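3.2 Coding of shorts in the home-video sample

Figure 1. Forearm and hand above the white body of a hand-held gripper. 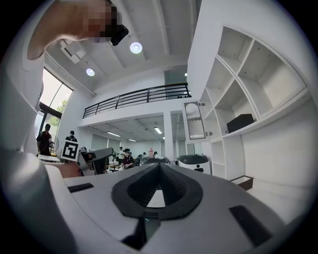 3.3 Runtime and reissue cuts

The sample holds 280 animated shorts issued on disc in the Staso and Zelden compilation lines. Each title was coded for studio, first release year, runtime and the presence of an opening card added for the reissue. Two coders (Duda and Mocanu) worked separately, and a third (Zalewska) settled the cases where they differed.

Runtime was taken from the first frame of the title card to the last frame of the closing card. Distributor logos were left out. Where a short appeared on more than one disc, the longest version was kept — a rule that follows Zawadzka and Stępień, who applied it to the Bielecka catalog. A print was marked as cut when it ran at least 30 seconds under the length given in the studio ledger.

Cuts were most common in shorts first shown as part of a newsreel program. Many of these lose the closing gag or the bond appeal that followed it. Color shorts were cut less often than black-and-white ones, but the ledger is less complete for the latter, and the difference should be read with care.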